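Handout 4: Picking things up (and putting them down again)
Wendero Robotics Evening Course, second term
Last revised 12/7/18

Welcome back, everybody. If you missed the previous session, do go and read Handout 3 first, as we are going to lean quite heavily on what we said there about how the arm knows where its own hand is. You don't need to have finished the exercises at the end of it (I know the third one took a lot of people the whole evening, and I have since rewritten it), but you should at least be comfortable with the words "open", "close", "approach" and "retreat" as we use them in the Pladidlow control program. They will come up on nearly every page from now on.

Tonight is the session I look forward to most each year. Up to now we have been moving the arm through thin air, drawing squares and waving at one another, and very nice it has been too. From here on the arm has to touch something, and everything becomes a good deal more interesting and rather more untidy. You will drop things. Please don't be put off by that. The group that won the Closiditz cup last March dropped things all the way through this part of the course, and wrote down every single drop, and I am quite sure that the writing down is what helped them in the end.

4.1 What we mean by a grasp

A grasp is simply any way of holding an object so that it goes where the hand goes. That sounds too plain to be worth saying, but it is worth keeping in front of you, as it leaves a lot of room. You can grasp a thing by squeezing it from both sides, by scooping under it, by hooking it, or by sucking on to it with a cup. Our grippers have two fingers and so we shall be squeezing, and nearly all of this handout is about squeezing well.

When two fingers close on an object, each one pushes inwards. The push alone doesn't hold the thing up. What holds it up is the rubbing between the finger and the surface, which we call friction, and you get more friction by pushing harder or by having a grippier pad. So there are two ways to stop an object slipping down. You can squeeze it more, or you can change what the finger is covered with. Beginners nearly always reach for the first one (I certainly did), and with a wooden block there's no harm in it. With fruit you will be clearing up juice.

4.2 Hard things, soft things and bunches

We sort our practice objects into families. The first family is hard and keeps its shape: blocks, tins, the plastic cups. You know how wide the object is, you close the fingers to a little less than that width, and there you are. The second family is soft but stays in one piece, like a sponge or a rolled sock. The width changes as you squeeze, and so it is better to close until you feel a certain push and then stop.

The third family is the one that catches people out, and for want of a better word I call them bunches. A bunch is a lot of small things joined loosely together. Keys on a ring are a bunch, and so are carrots with their tops on, and so, of course, are grapes. When you squeeze a bunch, the pieces shuffle about between the fingers before they settle. The number that comes back from the gripper goes up, then sags, then goes up again. If your program stops at the first little rise, you may be holding on to one berry and hoping for the rest.

Grapes have a further nuisance, in that the part you would most like to hold, the stalk, is thin and usually hidden. So we grip the body of the bunch and accept that a berry or two might come loose. Keep the pads wide and the push low, and let several berries share the load.

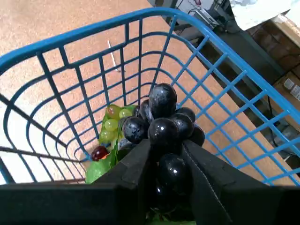 Radek Holub

The dark bunch is sitting up between both pads there, with berries above the fingers as well as between them, and I would like you to aim for something close to that: a good broad hold with the fruit spread across the pad. The green bunch is lying on the bottom of the basket beside it, leaves and all, and it makes a handy second exercise for when you are feeling brave. Leaves are slippery in a different way from skins, and a finger that comes down on top of a leaf can drag it along. Look where your left finger will land before you close, and then look where your right finger will land, as it is surprisingly easy to check only the one you happen to be standing next to.

I would also draw your attention to the single dark red grape over by the basket wall. Loose berries like that one are a lovely little problem all on their own. They are round, so they roll when touched, and with the wall so near there may not be room for a finger on the far side. We shall come back to single berries in the next handout. For tonight you may leave them be.

4.3 Working inside a basket

On a flat table the arm can come at an object from any side it likes. A basket takes most of those choices away. You are left with coming in over the rim, and you have to think about the whole hand and not only the tips of the fingers. The base of the gripper is a good deal wider than the fingers are, and it is nearly always the base which catches the rim.

We use wire baskets for this part of the course and I am often asked whether a plain box wouldn't be easier. It would, to be fair. But wire is excellent practice for the camera side of things, because you can see through it. The program has to work out that a patch of carpet showing between two bars is outside the basket and therefore nothing to do with us, and that a cable beyond the rim is not something to be picked up. If you are in the vision half of your team, spend some time with this. Pick a few points by hand, decide for each one whether it lies inside or outside, and compare your answers with the program's.

My advice on the order of work is as follows. It is only advice, and if your team has found another way that suits you, please carry on with it and tell me how you get along.

Start with the hand well above the rim and open to its full width. Turn the wrist so that the fingers will come down on either side of the narrowest part of the bunch. Come straight down, slowly, until the tips are 2 centimetres above the floor of the basket, and stop. Have one person look from the side at this point. Then close in small steps, waiting a moment after each, and watch the number. When it has risen, sagged and risen again, stop closing. Lift a very little, wait, and look again. Only then go up and over the rim.

That first small lift matters more than people expect. If the bunch is going to slide, it generally begins to slide then, and you can set it down without any harm done.

4.4 Settings for tonight

The Kratochvíl pads should already be fitted to both arms. If yours has the bare fingers on, come and find me before you start and we'll change them over together, as the screws are tiny and have a habit of vanishing into the carpet.

Closing limit for hard objects: leave as in Handout 3.
Closing limit for fruit: 8 newtons. Please do not go above this, even if your neighbours have.
Speed when approaching: slow.
Speed when lifting: slow.
Speed when moving across, once clear of the rim: up to 165 millimetres per second.

You will notice that the last figure is a fair bit quicker than the rest. Once the bunch is up and hanging quietly it will put up with being carried along at a decent pace, so long as you start and stop gently. The starting and stopping do the damage. A bunch swings, and if you halt the arm sharply the fruit carries on for a moment without you. The Pladidlow program has a setting called "ease" on the movement page, and I'd like everyone to switch it on and then off again and see the difference for themselves.

4.5 Exercises

Exercise A. With a block in the basket, run the whole pick from start to finish and write down the gripper number at each step. Draw it as a line on squared paper. It needn't be neat.

Exercise B. Do the same with one bunch of grapes, and draw the line on the same sheet in another colour. Mark where the number sags. Talk over with your partner what the berries might have been doing at that moment.

Exercise C. Turn the wrist a quarter turn and repeat Exercise B. Is the bunch wider or narrower this way round? Did the base of the gripper come nearer to the rim?

Exercise D, for those who want it. Put both bunches in, close together, and try to lift one without disturbing the other. Decide beforehand what you will count as "disturbing", and write your rule at the top of the page. Teams who skip this part end up arguing about it afterwards.

4.6 Log sheets and clearing up

Fill in a line on the log sheet for every attempt, the good ones and the bad ones alike. We need the object, the wrist angle, the closing limit and what happened, in your own words. "Slipped" is a bit thin. "Slipped from the left pad while lifting, two berries stayed behind" is something we can use next time, and I promise you won't remember it otherwise.

Wipe the pads with a damp cloth when you finish, and let them dry with the fingers open. Grape juice goes sticky overnight and the next group will get quite the wrong idea about how good their friction is. Fruit that has been through the gripper goes in the compost tub and should not be eaten, however tempting it looks at the end of a long evening.

Reading before next time: the pages on round objects in the course booklet, and the short note on cameras and shadows. Bring your squared paper back with you, as we'll be laying everyone's lines side by side.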